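The Case for Publishing the Post Schedule

Most independent features shot in this country are announced twice. The first announcement comes when cameras roll, with a logline and a still of the lead looking out of a car window. The second comes when a distributor signs. Between the two there is usually silence, and that gap is where most of the money and nearly all of the trouble sit.

My argument is narrow. Any feature that takes public funding should publish its post-production schedule at the point of picture lock, and should publish revisions to it. I mean a one-page document: sound edit, colour, visual effects turnover, mix, deliverables, each with a start and a finish.

Consider how the work is let at present. A production company such as Kornby books a mix stage at Vustbridge for January on the strength of an offline cut that is still moving. The effects vendor has quoted on 117 shots. By turnover the count has changed, the reel lengths have changed, and the sound editors are conforming to a version that will be superseded. None of this is unusual. What is avoidable is that each vendor learns of the slippage separately, generally by having a booking cancelled inside the notice period.

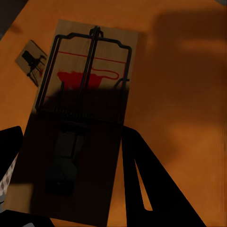
What the objections amount to

Producers raise two. The first is that a published schedule weakens their position with sales agents, who will read any delay as distress. I have some sympathy, but agents already assume delay and discount for it. A dated revision with a stated cause gives them less to guess at.

The second is administrative cost. On a feature in the Lirnness catalogue, where budgets are small and the post supervisor is often also the assistant editor, any new form is unwelcome. However, the schedule already exists. It is attached to the completion paperwork and circulated to the financiers. Publishing it requires removing the rates column and exporting the file.

There is a fair technical objection that gets less attention. Schedules are built in incompatible software, and a public register would need a common format. Hartono, a scheduling tool several smaller houses have adopted, exports plain tables with a revision number - that would be enough. A register of 400 titles and 2,000 revisions is a trivial amount of data to host.

The rule should apply to new funding agreements only. Films already in post were contracted on other terms and should be left to finish under them.

November 2023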